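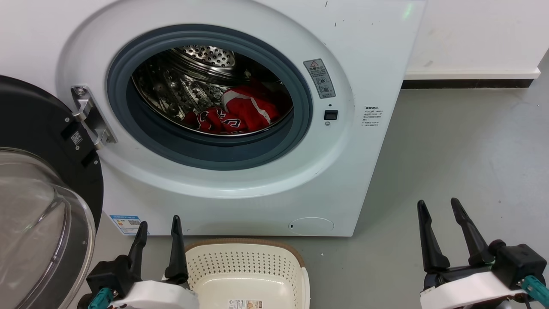
What temperature should I wash towels at? Mine come out feeling stiff and I've been using 30 for everything.

Nana Nartey
Wash them at 60 and use less powder than the box says. Stiffness is mostly detergent left in the loops, so put them through an extra rinse as well. Leave out fabric softener, it coats the cotton. Shake each one hard before you hang it up.

Lempi Koivisto
I do 40 and they're fine. Depends on your water. Ours is very hard, so I add 80 ml of white vinegar to the softener drawer every few washes.

Rosalinda Manalo
Tumble dryer, 14 minutes on low, then finish on the line. Mine are old Trekden ones and still soft.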